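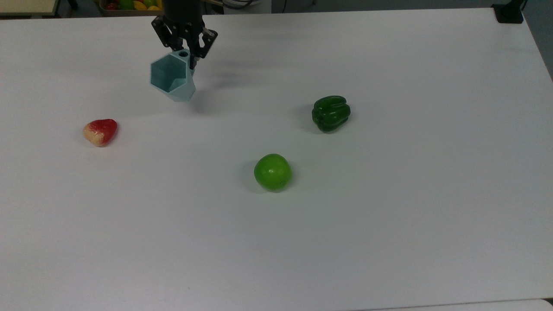 According to Adjoa Atinga, a success rate on tabletop grasping says very little until the author also reports how the table was laid out, and most papers in the area could lose their headline number without losing any information. She wrote this in reply to my note on the Udau results. I think she is right about the first half and too generous in the second, and the rest of this piece is about why.

By Celeste Orellana
February

The Udau evaluation is typical of current practice. A policy is trained on teleoperated demonstrations, 1,141 of them in this case, and then run on a set of pick-and-place tasks. Each task gets 20 trials. An operator resets the objects between trials, starts the policy, and records success or failure. The rate goes in a table with no interval beside it.

Take the sample size first. With 20 trials and 16 successes, a 95 percent Wilson interval runs from 58 to 92 percent. Two policies reported at 80 and 65 percent on that basis can't be separated. Everyone who runs these experiments knows this, and the tables are still read as rankings. Reporting the interval costs one column. I see no argument against it other than that the column would be embarrassing.

The sample size is the easier problem. The reset is harder. When an operator puts objects back by hand, the placements come from a distribution that exists only in that operator's habits. People leave wide gaps between objects. They avoid the edges of the workspace. After a failure they tend to put the object back somewhere slightly easier, and they do this without intending to. A pepper and two pieces of fruit set well apart on a white surface, and a cup held above it, make a reasonable grasping test, but a different one from the same four objects pushed into a group, and a single rate labeled "produce and cup" does not say which was run.

Object choice has the same effect. A faceted cup with a thin rim gives a parallel-linkage gripper several good options: one finger inside, one outside, close. The rim also tolerates a fair amount of lateral error. A smooth round fruit has to be taken near its widest point or it gets squeezed out of the fingers. If the task list is weighted toward rims and handles, the average rises and the policy has learned nothing new. I would like to see per-object results as the default, with the pooled rate given second, if at all.

Then there is the definition of success. At Borkby we scored a grasp as successful when the object cleared the table. Barrientos scored it when the object had been placed at the target and released. I went back through our own logs using the Barrientos rule and lost about a fifth of our successes, nearly all of them to objects that rotated in the fingers during transport. A cup held at the rim by two narrow fingertips can pivot around the contact line. It counts as lifted. Whether it can be set down upright is a separate question, and under our old rule we never had to ask it.

The remedy I favor is dull. Before any policy is run, generate the placements from a seed and store them. Project the outline of each object onto the live camera view and have the operator match it. Run every policy under comparison on the same placements, interleaved, with the operator unaware of which one is loaded. We have done this on the Andano arm for 2 task families. It makes each reset slower, and it turns the comparison into a paired one, which recovers a good part of the statistical power that 20 trials would otherwise lack. Publish the seed and the outlines with the paper.

The usual objection is that fixed placements invite overfitting. They do if the same ones are used during development. Keep a separate set and touch it once. Other fields with expensive trials manage this.

A stronger objection is that the matched reset measures only the planar position and heading of each object, while a pepper has several resting poses and the fingers care about all of them. I accept this. For irregular objects we now store a reference photo of the resting pose along with the outline, and the operator matches both by eye. Residual error is larger than I would like, and I have no good estimate of it for anything with lobes.

Where I part with Atinga is on the headline number itself. She would drop it. I would keep it, because readers will compute one anyway from whatever counts are given, and it is better that the author choose the pooling and state it. A rate with an interval, a success rule, a placement seed and a per-object breakdown fits in half a page. The Udau paper gives that much space to its network diagram.

Last updated: February
Contact | © Celeste Orellana | Back to top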